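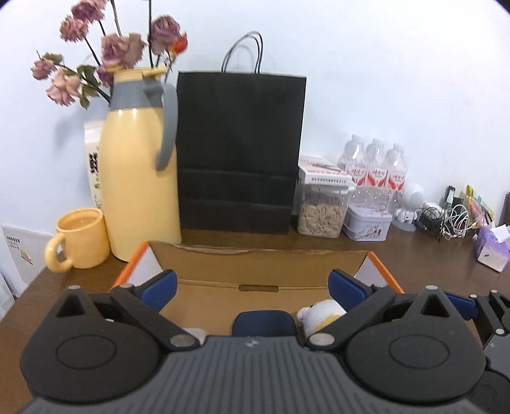

White plush toy in a cardboard box

Photo Keeping: Frequently Asked Questions

I get a lot of mail about what to do with phone pictures, mostly from people who have just been told their storage is full. These are the questions that keep coming back. I have opinions and I've tried to mark where they stop being facts.

Do I need to pay for more storage?

Probably not yet. The warning on your phone shows up long before anything bad happens, and it comes with a button that sells you something, so I'd read it with the same face I use for the extended warranty at the register. Before paying, look at what is taking up the room. For most people it's video, then screenshots, then the same picture taken over and over in the hope that everyone would have their eyes open. Delete the video of the fireworks. You have never watched it.

If you've cleaned up and still run out, then sure, pay. Storage is a fair thing to buy. Just know that the price you see is the price today, and moving a whole library somewhere else later is a miserable job. They know that too.

Isn't it in the cloud already, so it's safe?

It's synced, and synced and backed up are different things. With most of these services, if you delete a picture on the phone it goes away everywhere, after a stay in a trash folder that empties itself. A backup is a copy that doesn't care what you did to the first one.

My setup is dull. The phone syncs to the usual place and I copy everything to an external drive that lives in a drawer. A second drive is at my sister's. I swap them when I visit, or when I remember, and these don't line up as well as I'd like.

What about the apps that pick your best pictures for you?

I've tried several and I'm not sold. They like sharp, bright, centered faces with teeth showing. The picture I love most of my grandmother is blurry and she's telling someone off. No app has ever picked it. One suggested I delete it to "free up space."

Use them to find duplicates if you want, because they're decent at that. I wouldn't let one decide what your year looked like.

Does Flosia really fix old photos?

Flosia is the one I'm asked about most, thanks to those before and after pictures. I ran a batch of family prints through it. Dust and scratches: good, better than I'd have done by hand. Faded color: fine, a little orange. Faces: no.

When a face is small or soft, the app doesn't recover it. It can't, the information isn't in the picture. It makes up a face that would fit. My great-aunt came back with somebody else's eyelashes. If you never met the person you won't notice, and that's what bothers me about it. In another generation nobody in the family will know which version is the real one.

If you use it, keep the original scan and put the word "retouched" in the name of the new file. Turn off the face setting. It's on by default and tucked under a menu called Polish.

You seem against everything. Is there anything you recommend?

Paper.

Fine, that was short. I recommend printing a small number of pictures and writing on the back of them. Prints don't need a password. They don't change their terms. They do burn and flood and fade in the sun, so keep the files as well.

How many should I print?

I print 9 a month. There's no science in it, that's what fit on a page of the first album I bought, and when that album filled up I was used to it. Having a limit makes choosing easier. Some months are hard to fill and you end up with a picture of soup. I like the soup ones more than I expected to.

If a monthly habit sounds like homework, do it once a year in December. It will take an evening and you'll grumble through the first part of it.

Where do you get your prints done?

Tokgöz, the camera shop near me, for anything I care about. It costs more and you have to go there in person. Somebody looks at the prints before they go in the envelope, and they've called me to ask if I really wanted a crop that took the top off my father's head. I did not.

For everyday prints I've used Plindard, which does mail order. The quality is all right. Skin runs a bit pink. My complaint is the sale that's always on. If it's always on sale then that's the price, and the "regular" price crossed out beside it is decoration. Check the shipping before you get excited.

Neither of them pays me or sends me free things. Plindard offered me a code for readers once and I said no, so please stop asking for the code.

Matte or glossy?

Matte. Glossy prints stick to album sleeves and show every thumb. People will tell you glossy has richer color, and under the lights in the store it does. You don't live in the store.

Are photo books worth it?

Sometimes. For a wedding or one big trip, yes. For ordinary life I think they're oversold. You spend weeks dragging pictures around in a slow editor, the program keeps offering you clip art of balloons, and then the book sits on a shelf where you can't add to it or take a picture out for a cousin. An album with sleeves does the same job and lets you change your mind.

If you make one anyway, skip the captions that the software writes. I've seen "Making memories!" under a picture of a hospital parking lot.

Should I buy a digital frame for my parents?

I did, so I can't be too smug. It was a Drollura, and for the first few weeks my mother adored it. Then an update arrived, the frame wanted her to sign in again, and it spent the rest of the season showing a picture of a mountain that came with it. She thought I'd sent her the mountain. She was very polite about it.

If you buy a frame, get one that will read a memory card with no account at all, and check this in the manual before you pay. The box will say "works offline" and mean something narrower than you'd think.

How do you organize the files?

Folders by year, then by month. That's all. I don't tag, I don't rate, and I gave up on albums by person when I realized I'd need to keep doing it until one of us died. Search inside the phone is good enough now to find a dog or a beach. What it can't find is why the picture mattered, and that part has to be written down somewhere by you.

What should I write on the back?

Who, where, and one thing the picture doesn't show. "Socorro, back porch, right before the argument about the boat." Use a soft pencil or a pen sold for photos. Ballpoint presses through and you'll see the ridges from the front.

Don't write "me." I have inherited a good many pictures of "me."

Should I scan my parents' prints or pay someone?

Depends on how many boxes and how much patience. Scanning at home is cheap and boring, and it goes wrong in one way, you stop halfway. Services are quick, but read what they do with anything that gets lost in the mail. Usually they offer you your money back, and the money wasn't the point.

Reader Borislav Mladenović wrote in to suggest scanning with the person who remembers the names sitting next to you. I was doubtful, because it's much slower. I've since done it with an uncle and we got through one envelope in an afternoon, and I'd still say he's right. Do it that way while you can.

Can't I just take a phone picture of the old print?

You can and it beats doing nothing. Use window light, turn off the flash, hold the phone flat above the print. You'll lose some detail. If it's the only copy, scan it properly later.

Is it wrong to delete pictures?

No. I get this one in a worried tone and I don't share the worry. Keeping everything is its own way of losing things. I delete freely from anything I took in the last year and I'm slower with the old stuff. People who are gone, I keep the bad ones too.

Do you post your own photos online?

A few, and mostly of objects and food. I used to post more. I noticed I was taking pictures for whoever might look at them and I was getting the same picture every time. I can't claim quitting made me a happier person, whatever the books say. It did make the pictures a bit odder.

Will you look at my photos and tell me which ones are good?

No, sorry. I'd be guessing, same as the apps.

Can I republish something from this page?

Ask first. Socorro Ayala handles the site mail and is faster at answering than I am. Short quotes with a link are fine without asking.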